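Getting tea and coffee stains out of cups (and keeping them out)

Last updated December 2024
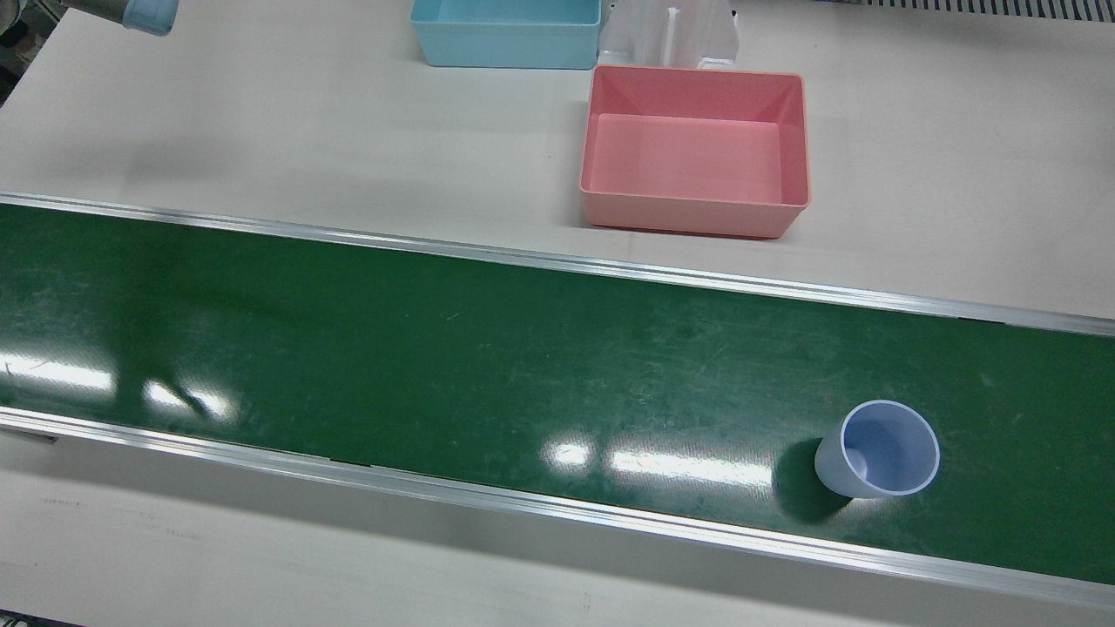

Right, quick one as I've had a few emails. Brown rings in mugs, cloudy plastic beakers, that smell you get in a flask that's been left shut. All the same sort of job and none of it needs anything fancy. Bicarb, white vinegar, washing up liquid, old toothbrush. Done.

Everyday stains

Teaspoon of bicarb in the bottom of the mug, few drops of water, make a paste. Rub round with a damp cloth, get your finger into the bottom edge where it collects. Rinse. Most tea stains go in under a minute. If not, leave the paste on while you do the rest of the washing up and go again.

Don't use the green scourer on anything plastic. Scratches hold the tea and then you're scrubbing the same beaker every week for ever. Soft cloth only. Same goes for melamine.

Stubborn ones

Denture tablets. One per mug, warm water to the brim, 10 minutes. Longer for coffee, overnight if it's really bad. Wash properly afterwards with soap, rinse twice. Cheap own brand ones are fine, I get the box from the chemist in Lirnevcombe and it lasts me most of the year.

Never mix bleach with vinegar or with any other cleaner. I don't use bleach on cups at all, can't get rid of the taste.

Cloudy plastic

Two sorts of cloudy. Limescale, which wipes off, and dishwasher damage, which doesnt. To find out which you've got, put a drop of vinegar on the cloudy bit, wait a minute, rub with your thumb. If it clears it's limescale, so soak the lot in half vinegar half warm water for 20 minutes and rinse. If nothing changes, that's the surface gone. Still fine to drink from if it isn't cracked or flaking, or use it for pens.

Top rack only for plastic cups, and take them out before the drying part if your machine lets you. Our old Foson had no way of skipping it so I just opened the door early and let everything steam off. Check the bottom of the cup first, if it doesn't say dishwasher safe then do it by hand.

Smelly flasks and lidded cups

It's nearly always the seal. Ease it out with the handle of a teaspoon, not a knife, you'll nick it and then it leaks. Wash in hot soapy water, toothbrush round the groove, and look on the underside of the lid too. Black specks mean mould. Scrub those and if they come back buy a new seal. Sirko do spares for theirs, Rivent ones are a bit of a faff to find but they do exist.

For the flask itself, two spoons of bicarb, fill with hot water, leave it with the lid OFF. Lid off is important, bicarb can fizz if there's anything sour left in there. Empty after a couple of hours, rinse, and stand it upside down on a rack.

Store everything with lids off. Always. I keep all the lids together in an old ice cream tub at the back of the cupboard.

Orange plastic

Tomato, curry, that bolognese tinge. Wipe out with kitchen roll and a bit of cooking oil before any water goes near it, then wash as normal. What's left, put outside in full sun for an afternoon. Works a treat in May, hopeless now obviously. A windowsill will do it slowly.

Cups stuck together

Cold water and a few ice cubes in the inside one, sit the outside one in a bowl of warm (not boiling) water. Wait a bit, twist gently. If they're plastic, a dribble of washing up liquid round the join helps. Don't bang them on the worktop, I've lost two glasses that way and got a nasty cut off one.

To stop it happening, dry them before stacking. Or put a square of kitchen roll between.

Sticky price labels

Peel what you can. Cooking oil on the rest, leave half an hour, rub off with a cloth. Then hot soapy water to shift the oil. Hairdryer on low works on china and glass but go steady on plastic, it can warp. White spirit isn't worth it on anything you drink from.

Drying

Air dry if you've room. Tea towels are fine if they're clean ones, but be honest about how long yours has been hanging there. Wash them at 60 and don't use fabric softener, it leaves a film and they stop soaking anything up. Fluff on your glasses is usually a new towel, put it through the wash a few times before you use it.

If the rack itself goes slimy underneath, hot water and a splash of vinegar in the tray, brush, rinse. I do mine when I do the sink, so whenever I remeber.

More on limescale in the kettle page.

Recent tips

Descaling a kettle without the smell
Burnt pans: what to try first
Freshening up a wooden chopping board
14 uses for old toothbrushes
Getting wax off a tablecloth
Why your tea towels don't dry anything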